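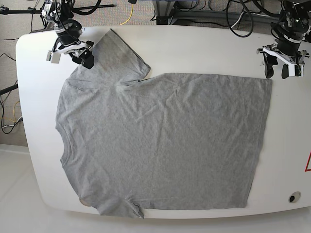
Endton, December 20, 2021

# Chapter 6: The T-Shirt Problem

Somewhere in your home is a drawer that does not close. If you pull it open (use both hands), you will probably find that it is full of T-shirts, and that most of them are in there the way leaves are in a gutter. This chapter is about that drawer. More exactly, it is about the few seconds before a shirt goes into the drawer, when it is lying on a table and you still have choices.

In Chapter 5 we dealt with towels. Towels are easy, and you may have come out of that chapter with a high opinion of yourself. A towel is a rectangle. Fold a rectangle in half and you get a smaller rectangle, and you can go on like this until you run out of towel or patience. A T-shirt is a rectangle with opinions. It has two sleeves that stick out, a hole at one end that is meant to be there, and a hem that never seems to be as straight as it was in the store.

The gray shirt at the head of this chapter is a good one to begin with. It is plain heathered jersey with short sleeves and a crew neck, and it has been laid sideways on a white table, the neckline toward the left and the hem toward the right. Look at the torso first. It already makes a broad panel, very nearly a rectangle, and everything we know about towels will work on it. Now look at the sleeves. One is flipped up toward the back of the table. The other has bunched into a small flap and is hanging a little way over the front edge. Neither is where a folder would want it. Almost every shirt you meet in this chapter will start out in a similar condition, and several will be worse.

## What you will be able to do

By the end of the chapter you should be able to:

- lay out a T-shirt so that the front, back, and both sleeves are flat
- name the five parts of a shirt that matter to a folder
- make the basic fold, the shelf fold, and the file fold
- look at a wrinkle and decide whether it is worth your time
- fold a shirt with a collar without saying anything you regret

You will need a table, six T-shirts, and somewhere to put them afterward. The shirts should be your own. Reda Alaoui, who taught the first version of this course, let his students practice on a box of new shirts in matching sizes, and they folded beautifully until they got home and met their own laundry.

## 6.1 Why jersey does what it does

Most T-shirts are made of jersey, and jersey is a knit. The fabric is built out of small loops, each one pulled through the next, and loops can give in a way that straight threads cannot. A bedsheet is woven. Pull a bedsheet from side to side and it hardly moves. Pull a T-shirt from side to side and it gets wider and shorter, and then it goes back to more or less the shape it had, with the stress on "more or less."

This stretch is the reason people wear T-shirts to bed, to the gym, and to Thanksgiving dinner. It is also the reason your folds come out crooked. If you drag one corner of the hem toward you, the corner moves, but the rest of the shirt follows late and at an angle. You end up with a long diagonal ripple running across the chest. Beginners see the ripple and pull the other corner to make up for it. Now they have two ripples.

The cure is dull. Lift the cloth a little, move it, and put it down. Then smooth it with a flat palm, from the center toward the sides. Do not rub. You are not polishing it.

Look at the gray shirt again. The creases bunch up in a band from the shoulder area toward the middle of the torso, while the rest of the cloth lies fairly smooth. This is a very common pattern, and it tells you where to put your hand first. There is nothing to be gained by smoothing the part that is already smooth, though it does feel like progress.

## 6.2 The parts of the shirt

Folders do not need to know as much about a shirt as the person who sewed it. Five words will get you through the chapter.

**Hem.** The bottom edge. On a new shirt it is straight. On an older one it may flare at one corner and taper at the other, and you will have to pick an imaginary line and be loyal to it.

**Torso panel.** The big flat part. When we say "fold the shirt in thirds," we mean this.

**Shoulder line.** The slope from the neck to the top of the sleeve. It is the reason the panel is nearly a rectangle.

**Sleeve junction.** Where the sleeve meets the body. Trouble starts here. When a sleeve gets flipped over itself, a short, hard crease tends to form at the junction, and if you fold on top of it you will press it in for the week.

**Collar band.** The ribbed or doubled strip at the neck. Treat it gently. A shirt can survive years of bad folding, but a collar that has been used as a handle never looks the same.

Older books add the placket, the yoke, and the locker loop. We will get to those in Chapter 8, with dress shirts, by which time you will be stronger.

## 6.3 The layout

More folds are lost in the layout than in the folding. Samah Mansour ran the linen room at the Cimumum hotel for many years, and new staff there spent their first morning laying shirts flat and picking them up again. They were not allowed to fold one until after lunch. She was not popular before lunch.

Her routine goes like this, and we have not been able to improve on it.

1. Put the shirt down with the torso fully on the table. Sleeves can wait.
2. Find both ends of the hem and set them square to each other.
3. Find both shoulder seams and do the same.
4. Bring in any sleeve that has wandered over the edge of the table. A hanging sleeve has weight, and it will slowly pull the rest of the shirt after it.
5. Turn down any sleeve that has flipped up, and open the crease at the junction with your thumb.
6. Smooth from the center out. Twice is plenty.

Sideways or upright makes no difference to the shirt. It makes some difference to you. With the shirt lying sideways, one long side is close to your body and the other is a reach away, so the far sleeve is the one you will be tempted to skip. Bleddyn Ruddock teaches his classes to do the far sleeve first, while they still care.

> **A note on tables.** Use one that is wider than your shirt is long. A bed will do in an emergency, but a bed is soft, and the shirt sinks into it and keeps its wrinkles. Floors are flat and free. They also have floor on them.

## 6.4 How neat is neat?

This question comes up every term, usually from someone who has just been told to do a shirt over. The honest answer depends on who is going to see the shirt. In a store, the fold is part of what is being sold, and it has to survive being picked up by a stranger who was never going to buy it. In a drawer, the fold only has to save space and let you find the shirt you want. Nearly all of us fold for drawers.

Houda Ezzat once kept a notebook on her family's laundry, out of what she called curiosity and her sons called something else. Over one year she folded 3,234 pieces, and 140 of them were the same green T-shirt. She timed that one too. Her first fold took 60 seconds. She does not give a time for the last, and notes only that she no longer had to look.

The point is that speed shows up without being invited. Do not chase it in this chapter. Work at the pace of a person who is being paid by the hour and likes the radio station.

## Before you go on

Take one T-shirt out of the drawer that does not close. Drop it on the table from shoulder height and leave it as it lands. Now, without touching it, answer these in your notebook:

- Where is the hem, and which way does it run?
- Where is each sleeve, and is any part of it off the table?
- Which area has the most creases? Which has the fewest?
- What would you move first?

Then lay the shirt out using the six steps in Section 6.3, and see whether the thing you wanted to move first was the right one. Repeat with a second shirt, preferably an older one. Wael Benjelloun's students use a shirt from the Rillura half marathon that has been washed so often it has gone nearly square, and it is harder than it sounds.

Leave both shirts flat on the table when you have finished. Section 6.5 starts with the first fold, and you will want the sleeves where you left them.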